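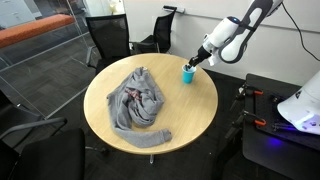
The round table with the gray sweatshirt and the blue cup, Marnent room, December

Minutes of the shared rooms meeting, Marnent

Present: Vanderleia Teixeira, Tainá Medeiros, Simone Peixoto and me (Kátia Portela, taking notes and eating most of the cookies). Margaux Baudry sent apologies, she was stuck over at Beaulieu.

We started at 4:20 p.m. and went straight to the lost and found, as everyone had opinions! The gray sweatshirt with the faded red print is still unclaimed. Tainá thinks it came from the Fumholm crowd, Simone says no way, it's far too big for any of them. We agreed I'll fold it, put it in the closet and send one more message. If it's still there in 60 days, it gets donated.

Cups next. Vanderleia would like the small plastic ones back in the kitchen at the end of the day (me too, I'm always hunting for one). Agreed, and Simone will clear a shelf over the sink.

The round table stays where it is. I did ask about swapping it for a bigger one, but the quote from Jolton was some 2,000 with delivery, and that was the end of that! Tainá loves the pale wood anyway and wants coasters, so she can spend up to 20 on a set.

Carpet: Vanderleia will ask about a cleaning before the new year. Dark gray hides a lot, she says, but crumbs are crumbs.

To do: Kátia, sweatshirt message. Simone, shelf. Tainá, coasters. Vanderleia, carpet.

We finished at 5. Margaux is down to take notes next time.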